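Sealing the edge of a wood counter next to a light gray panel

Posted in Home Repair > Kitchens and Utility Rooms

Femke Meijer

I put a wood counter in our utility room in August. It butts up against a light gray panel that was already there when we moved in. The counter is dark brown on top and I oiled it twice before it went in, but I never did anything to the cut edge. Now the edge has started to feel rough in one spot near the sink, and a drop of water left there overnight leaves a dark mark. The top is fine. The joint between the two is tight enough that I can't get a brush into it. I would like to avoid taking the counter out, as it is glued to the wall cleat at the back and I did that part too well.
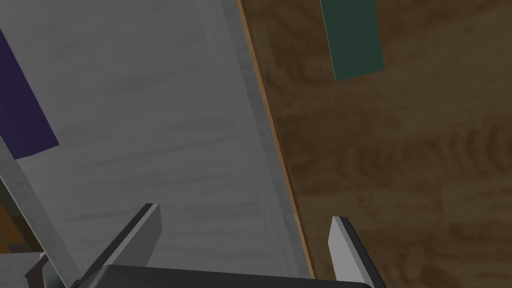

Can I put varnish over an edge that has already been oiled, or do I have to stay with oil?

Els Coppens

Stay with oil on that edge unless you are willing to sand it back to bare wood. Varnish needs dry wood to grip, and a cut edge drinks in much more oil than the top does, so it stays oily inside for a long time. I varnished over oil on a shelf once and it peeled off in strips by the next spring.

What I would do:

Let the edge dry for a couple of days with the door open. Sand the rough spot with 120 grit, then 180. Wipe the dust off with a dry cloth. Put oil on with a folded rag, wait 15 minutes, wipe off everything that is still wet. Repeat the next day, and keep going until the edge stops soaking it up. Mine took 6 coats. The top of the same board took 2.

For the joint, oil first, let it cure for a full week, then run a thin bead of clear silicone along the top of the seam. Tape both sides before you start. Silicone does not stick well to fresh oil, so don't rush that week. Pull the tape while the bead is still wet.

Lay the used rags out flat outside to dry, or put them in a can of water. They can heat up and catch fire if you ball them up.

Ans Van Leeuwen

just use caulk

Zinash Feyisa

I agree with Els on the oil. I would add that you should find out where the water is coming from, because a drop from the sink now and then should not make an edge go rough that fast. We had the same thing at our place in Cladedton and it was damp air. The room had no fan and we dried clothes in it. A cheap humidity meter showed 78 percent in the mornings.

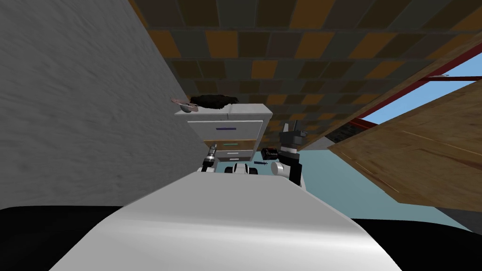 Humidity gets into a cut edge even if no water ever touches it, so check the rest of the room before you spend a weekend sanding. Run your hand over the walls first thing in the morning, outside walls especially. Gray plaster with a mottled, streaky look like this is hard to judge by eye, because a damp patch can pass for part of the finish, so go by touch or borrow a moisture meter. Then look where the wall meets the ceiling, which is where mold showed up for us. If all of that is dry, it probably is just the sink, and the oil and silicone will take care of it. If it isn't, get a fan in there before you seal anything.

Femke Meijer

Thanks, both. The wall behind the washer was cold and a little damp this morning, so I think Zinash has a point. There is a vent but it was painted shut. I'll cut that open first and leave the edge alone until the room dries out. Els, did you use the same oil on the edge as on the top?

Els Coppens

Same can, yes. I thinned the first coat a little so it would go in deeper. After that, straight from the can.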